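Clearing the white table

2023-01-12

I spent the morning sorting small things at the white table. January is when I do it, because the drawers are full by then and I can't find a pen.
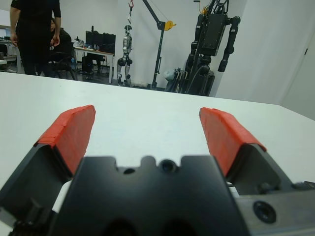

My rule is that a thing goes in a tray, goes in a box or leaves the building. I allow 33 minutes and then stop – anything left over waits until next time. A shallow box works better for me than a deep one, as I stop losing things at the bottom.

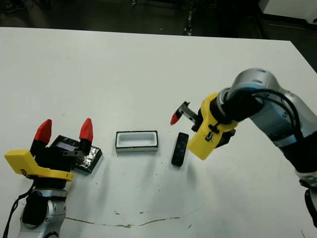 Rhea Aquino: I do mine with lids on, otherwise the dust gets in. Do you label yours?

Only the trays so far.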